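Hilo sobre el contrato de las marquesinas de Irndale. Me he leído el expediente completo y dejo lo que he encontrado, con los documentos que cualquiera puede pedir en el registro.

1/ El ayuntamiento adjudicó a Girkis la instalación y el mantenimiento de las marquesinas de autobús. El procedimiento fue negociado sin publicidad. Es legal en ciertos supuestos, pero hay que justificarlos por escrito.

2/ La justificación que figura en el expediente ocupa dos párrafos. Alega urgencia. El informe técnico que acredita esa urgencia no está en la carpeta. En el índice aparece como documento 13, y del 12 se pasa directamente al 14.

3/ Pregunté en ventanilla por el documento 13. Me dijeron que lo pidiera por escrito. Lo pedí por escrito y me contestaron que el expediente que yo había consultado estaba completo. Tengo las dos cosas selladas.

4/ Se invitó a tres empresas. Una no contestó. Otra, Albers, presentó oferta fuera de plazo y quedó excluida. Se adjudicó a la que quedaba. En el acta de la mesa no consta ninguna negociación del precio, y se supone que el procedimiento se llama así por algo.

5/ Sobre el plazo de Albers: la invitación lleva registro de salida de un viernes por la tarde y el plazo terminaba el martes siguiente. Para un pliego de 61 páginas me parece poco. A Girkis se le envió la semana anterior, según su propio registro de entrada.

6/ No estoy diciendo que alguien se haya llevado dinero. No lo sé y no tengo forma de saberlo. Digo que dos empresas invitadas al mismo contrato no tuvieron el mismo tiempo para presentarse, y que eso está en los papeles.

7/ El precio. Cada revisión de una marquesina se paga a 615 euros. En el contrato anterior el mantenimiento iba incluido en una cuota anual, así que la comparación directa no es posible. Pedí el estudio de costes. Me remitieron al portal.

8/ El portal de contratación, Drumimik, tiene la ficha publicada. El estudio de costes no aparece entre los adjuntos. El enlace que dice "memoria económica" descarga otra vez el anuncio de adjudicación. Lo he probado en dos navegadores y desde la biblioteca.

9/ En el último pleno la oposición preguntó por esto y la respuesta duró casi 4 minutos. Se habló de la accesibilidad de las paradas, de los vecinos mayores y del modelo de ciudad. Del documento 13, nada. El vídeo está colgado en la web municipal, en el punto de ruegos y preguntas.

10/ Varios me habéis escrito que para qué me molesto, que siempre ha sido así. Lo entiendo. Yo también he pasado años sin mirar un contrato. Pero consultar un expediente es gratis, se pide cita por teléfono y a mí me atendieron bien. Las personas del mostrador no tienen culpa de lo que falta en la carpeta.

11/ Para quien quiera hacerlo: solicitud general, número de expediente y una frase que diga qué documento queréis ver. No hace falta explicar el motivo. Si os piden motivo, preguntad en qué norma se apoyan y que os lo anoten.

12/ Corrección de algo que puse la semana pasada. Dije que el contrato era prorrogable sin límite. No es cierto, admite dos prórrogas de un año. Lo leí mal y he borrado aquel mensaje.

13/ A fecha de hoy, domingo 17 de mayo, sigo sin respuesta a mi segunda solicitud. El siguiente pleno es en junio. Voy a registrar la pregunta en el turno de vecinos, que hay que pedir con antelación. 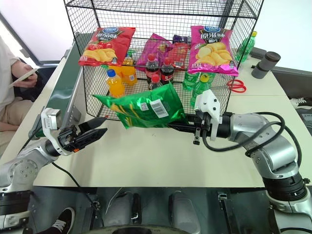 14/ La pregunta será una sola: dónde está el informe que acredita la urgencia y qué fecha tiene. Si me lo enseñan y está en orden, lo publico en este mismo hilo. Los que queráis firmarla conmigo, escribidme por privado antes de que acabe el mes.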